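Can a Machine Tape a Box Yet? How to Test One Chore

Closing a carton is a good first test for a home or shop robot. A person does it with little thought. Start with the hand version and write down each step before you program anything.

Step 1. Find the tape end. Stand the roll on its edge, hold it with one hand and pick at the end with the other.
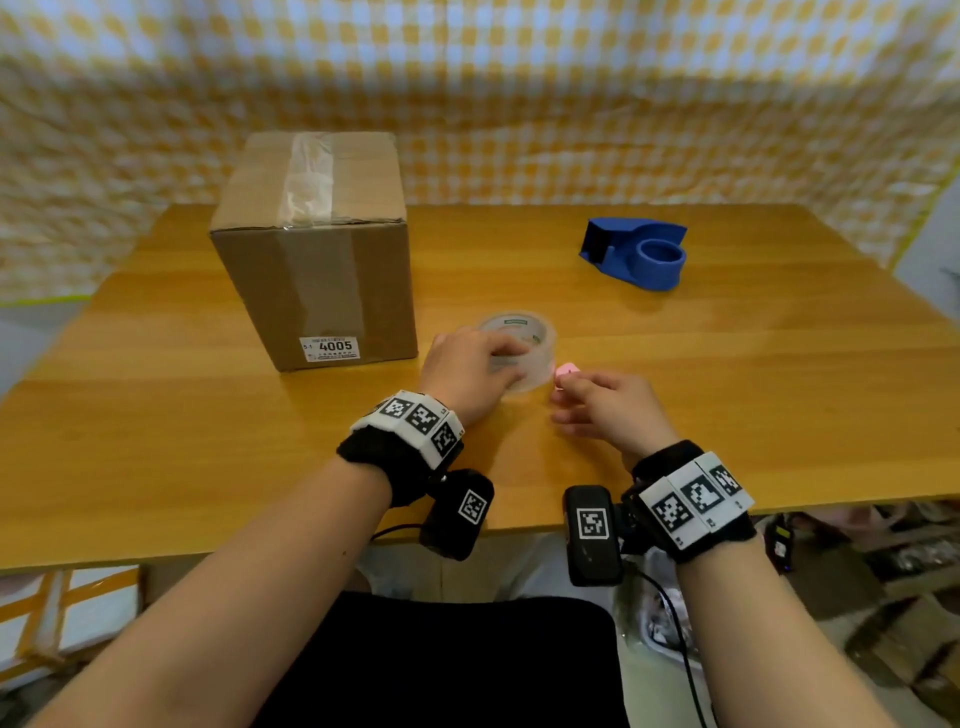 Step 2. Score the pick by itself. Clear tape on a clear roll gives a camera very little to go on. Brilter, our two-arm test unit, got 98 tape ends free in 900 tries. Log a miss as a miss, even if the arm recovers later.

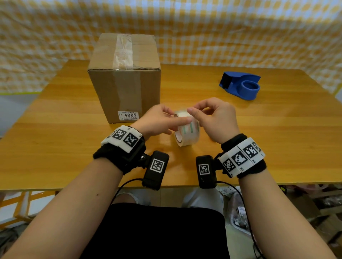
Brurnar, 27th November. The notes from here on use the new fingertips, which are thinner and have a hard edge.

Step 3. Stick the end down low on the front face. One hand presses while the other stays close by, and the roll can hang free.

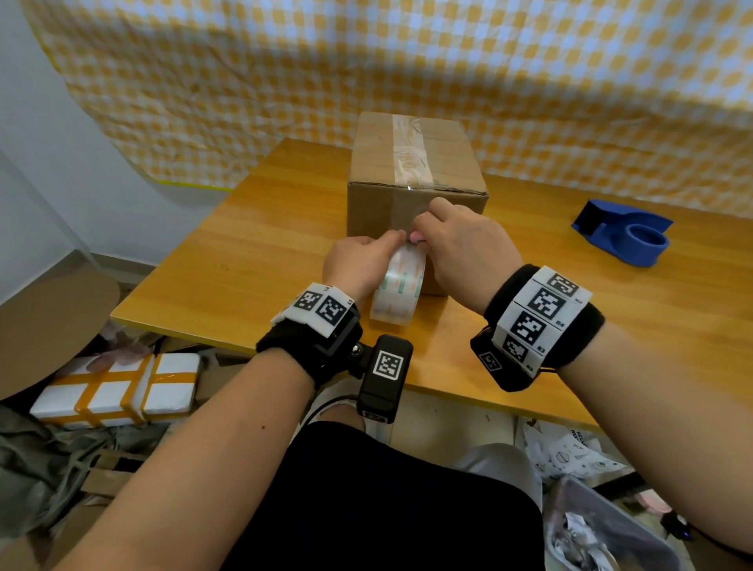
Set the press force before you try a full strip. Too much force bends the front panel, and the tape then lifts at the seam. We settled on 4 newtons for a single-wall carton.

Step 4. Go back to the roll for the next strip. People repeat the pick without a dispenser, so test the machine that way too.
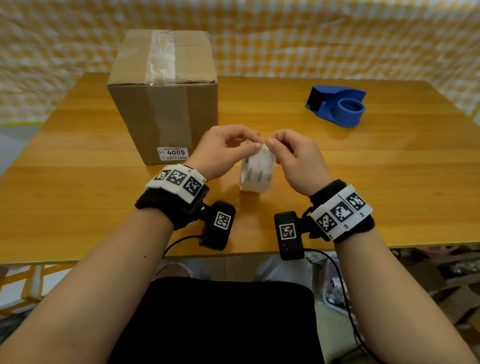
Photo: Ro-un Baek

Allow 2 minutes per strip. If the arm runs over, stop and reset the roll by hand. For now, we let the machine press and smooth, and a person starts the tape.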